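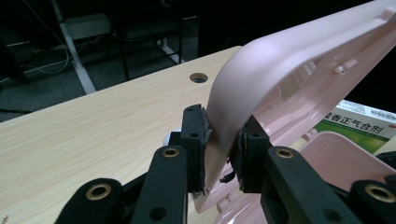 From the Litance Street Neighbourhood House newsletter
17/08/2026

The memory box afternoons, and how you can start one at home

By Charito Lumanlan

When my mother moved out of the house at Manalastas Road she had lived there for most of her married life, and we found that she had kept everything. I mean the lot. Rubber bands on the door handle, every birthday card, the instructions to a heater that went to the tip before my brother could drive, and a biscuit tin of buttons that none of us could lift with one hand. We had a fortnight to clear it and we spent the first week sitting on the floor reading things out to each other.

I have told that story at morning tea more times than people probably wanted to hear it, and it was on one of those mornings that Maricel Mercado said we ought to do something with it, seeing that half the room was nodding. So in May we set out the tables in the back room, put the urn on, and asked people to bring one bag of keepsakes each. One bag! You can guess how that went. There was a wheelie suitcase, there were two shopping jeeps, and Dot from the walking group had her son carry in a drawer. The whole drawer, straight out of the dresser.

It has turned into a regular thing and I've been asked to write up how we go about it, partly for the people who can't get to us in the afternoons and partly for those who have said "I really must do that" three times now and are hoping somebody will give them a push. Consider this the push.

Start with the box

We used to say sort first and find a box later. That was my idea and it was a bad one. If you sort first you end up with neat little piles all over the spare bed, and then somebody comes to stay, and the piles go back in the bag. Get the box first. One box for each person, and when it's full, it's full. Something has to come out before something else goes in.

People do get very particular about what kind of box. I am fond of the acid-free archive ones, which Bromodow on the highway will order in if you ask at the counter, but they aren't cheap and they go soft at the corners if you have them in and out of the cupboard as much as I do. Shoeboxes are fine to begin with. An old school case is lovely if it doesn't smell. A plastic one with a lid will keep the silverfish out, though I would put a sheet of tissue between the plastic and anything precious, and I wouldn't leave it in a hot shed or up in the roof. Whatever you choose, give it a wipe and let it air with the lid up before you put paper in it. 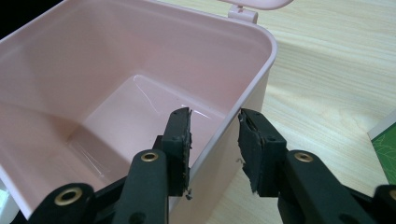 A pink storage box with the lid open.

Size matters more than you would think. If you can't lift it down from the wardrobe by yourself, you won't, and then the box is no better than the drawer it came out of.

What goes in

I can only tell you what we have found. The things people reach for again are hardly ever the ones they thought were important. Certificates get put at the bottom and stay there. What comes out, and gets passed along the table, is a shopping list in somebody's handwriting. A bus ticket. A recipe card with butter on it. Lorna has a note that says "gone to Bev's, chops in fridge" and I don't think there was a dry eye in the room, and we had none of us ever met her husband.

So my advice is to put in anything with handwriting on it before you put in anything that was printed. Then a few photographs, and please, please write on the back of them. Use a soft pencil and press lightly, up near the edge, and put full names. "Me and Aunty at the beach" is no use to your grandchildren. Which aunty? Which beach? My mother had some 400 loose photographs and I would say we could name the people in half, and she was sitting right there with us. The rest she'd hold up to the window and say, "Well, she was a lovely girl, whoever she was."

If you really don't know who it is, keep one or two that you like the look of and let the others go. It feels dreadful the first time. Maricel has a nice way of doing it, she says thank you to them out loud as she puts them in the bag, and now several of us have picked up the habit.

Small things want wrapping. Medals, brooches, baby teeth (yes, people keep them, I have kept them), the little bracelet from the hospital. A clean cotton hanky does very well and is a keepsake in itself. Take out rubber bands and paper clips, as they perish or rust and leave a mark you'll never shift. Sticky tape the same. Newspaper cuttings are the worst offenders for going brown and taking everything near them along, so photocopy the cutting and keep the copy, or slip it into its own sleeve.

Batteries out of everything, too. We had a musical card go off in the middle of somebody's story about her father's funeral, and it was Jingle Bells, and I'm sorry to say she laughed harder than anyone.

The list in the lid

If you take only one thing from all this, let it be the list. One sheet of paper, folded, on top of everything else where it will be seen first. Down the left goes the item and down the right goes why you kept it, in as few or as many words as you like. It needn't be clever. "Blue ribbon. Second prize, sponge, Dredine Show. Should have been first." You'd be amazed how much of a person there is in a list like that.

I did my mother's with her over several visits. I'd hold something up and write down exactly what she said, even when it wasn't very kind about my father's sister. Some days she was tired and we only did two or three things and then watched the bowls. I didn't push. There were things she told me over that box that I had never heard in my life, such as her having been engaged to somebody else for a whole winter, which she mentioned as though she were telling me what time the bus came. His name was Ken and he had a motorbike. I have the glove.

If writing is hard going, talk into a phone and have somebody type it up for you. We have a couple of good typists at the Thursday-night end of things who have offered, and I'll pass on your name if you ask me. 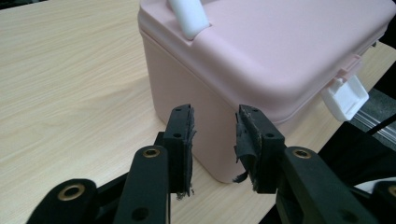

And do it while it's no trouble. A good many of us came to this with a removalist booked or a hospital bag in the hall, and it's a hard way to decide about anything. It is a much pleasanter job on an ordinary afternoon with the heater on and a friend at the other end of the table telling you that no, you don't need all of the swimming ribbons.

A word about other people's things

This comes up at nearly every session so I'll put it down. If you are holding on to boxes for your children, ask them. Ring them up and ask. We had one dear soul who had carried her daughter's school projects through three house moves, and when she finally rang, the daughter said she'd been wondering for years how to tell her mum to get rid of them. They kept the papier-mâché volcano, I believe. The rest went in the recycling and they both felt lighter for it.

The other way about is trickier. If you're helping a parent, go slowly and don't throw out a single thing behind their back, however sensible it seems. I did it once with a cardigan and I have not been forgiven, and rightly so. Put it in a "not sure" bag, write the month on the bag, and look at it again later on. Half of what goes in my not sure bag turns out to be very easy to part with by the time I open it. The other half I put straight back on the shelf, and there's no harm in that.

Brothers and sisters, well. I could write you another page. Photographs can be copied, which takes care of most of the arguments. The sewing machine can't, and we drew straws.

Coming along

We meet in the back room at the Neighbourhood House from 3 until 5, and the dates are up on the board by the kitchen. It costs nothing to come, though a gold coin for the tea is welcome and so is a plate. Bring your one bag (I live in hope). We have tissue, pencils, sleeves and photocopying, and there is nearly always a spare box or two under the table if you haven't found one you like.

You don't have to be any particular age. Our eldest is a good way past 90 and the youngest came with her nan in the school holidays and made a very serious box of her own with a feather, a swimming cap and a letter to herself that we weren't allowed to read. People tend to think it's only for those over 65 and I'd love to see that idea go out with the rubber bands.

If the steps at the front are a bother, come round by the car park side, where it's flat all the way, and knock loudly, we get talking. If you need a lift, leave a message for Maricel at the office and she'll see who's coming from your direction.

Still wanted: clean tissue paper, 2B pencils, and a second magnifying glass, the first having gone home in somebody's bag. Check your bags, please.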